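Karkerwood Children's Centre
Gallery: Water Play Room

Home > Our Rooms > Gallery

The Water Play Room at Karkerwood opened to families in February, following the conversion of the former reading annexe. The room measures 37 square metres and is used by the nursery classes in the morning and by visiting parent-and-toddler groups after 1.30 pm. This page records the equipment in regular use and sets out how each activity is arranged. Further pictures will be added as the remaining tables are brought into service.

Furniture and fittings were supplied under the Plunano early years scheme. The tables are set at a height suited to standing play, and all tubs are filled by staff before the children enter. A full tub is never carried across the room — it is filled and emptied in place by hose.

Table 1: Scooping and catching

The first table is the one most children go to on arrival. Floating toys are placed in a shallow depth of water and gathered with a hand net, then tipped into a bucket or returned to the tub. The activity supports grip, wrist movement and early counting, and it can be shared by two children without difficulty.

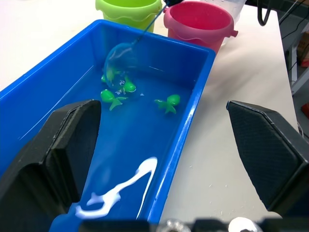

Blue tub with green floating sea animals and scoop net, two of the toys caught. Buckets stand behind.

Staff are asked to keep the number of toys low. Where a tub is crowded, children tend to lift the toys out by hand and the net is set aside. A small group spread over the water gives more reason to reach, wait and try again. Nets with a rigid scoop have been preferred to those with loose mesh, which caught on fingers during the trial sessions.

Table 2: Pouring (pictures to follow)

The second table holds jugs, funnels and beakers. It is intended for children who are ready to fill to a line and compare amounts.

Care of equipment

Toys, nets and buckets are rinsed and left to drain at the end of each session. Tubs are wiped dry and stored upside down on the lower shelf. Any toy that has split or holds water inside is withdrawn.

Visiting the room

Groups of up to 21 children may be booked in, with adults in attendance throughout. Aprons are provided; a change of clothes is advised. The Mbwambo entrance gives level access from the car park. Session fees may be paid at reception in cash or by Visa card.

Room bookings: extension 380

Back to Our Rooms | Next gallery: Garden and Sandpit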